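### 3.2 Collecting demonstrations by remote control

All demonstrations were recorded at the Jenstead site on a single white tabletop set with toy kitchen items. The operator sat beside the table and drove the arm with the Stomik hand controller, which maps wrist motion to the gripper at a fixed scale. We did not use a headset. In early trials operators worked faster when they could look straight at the table, and the recorded paths had fewer stops.

Each episode began from a layout drawn by hand. The operator was given a short written instruction, such as "put the banana in the colander" or "take the bottle off the plate," and had one attempt to carry it out. Items that the instruction did not mention were left where they lay, including those close to the target. A layout was kept for up to 8 episodes before the table was set again.

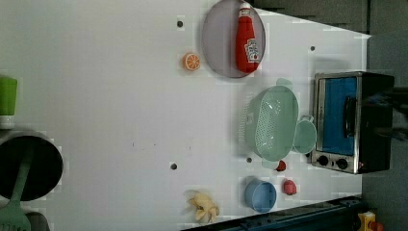

**Figure 2.** Tabletop with toy kitchen items, seen from above. The ketchup bottle lies across the gray plate; the mint-green colander is between the plate and the toy toaster oven.

Objects that lie on their side gave operators the most trouble. A cup in this position has to be gripped by the rim or across the body, and the two choices lead to different wrist angles at release. We let operators choose and recorded the grip type afterward from the joint data. The same applied to bottles. Fixing one grip in advance would have made the data more uniform, but it also forced awkward reaches near the edges of the table.

In total we kept 3728 episodes. An episode was dropped if the operator pressed the stop button, if the arm reached a joint limit, or if the log had a gap longer than 10 control steps. Episodes in which the operator missed a grasp and tried again within the same attempt were kept and marked, and Section 4.3 compares policies trained with and without them.

A further 1000 episodes were collected by hand guiding, with the arm in its low-stiffness mode and the operator holding it above the wrist. These used the same instructions and the same way of setting the table. Hand-guided paths were shorter, but the operator's arm often blocked the overhead view during the grasp. We therefore trained on joint positions alone for those segments and used the overhead view only before contact and after release. Both sets were converted to the Flendov log format at the same control rate.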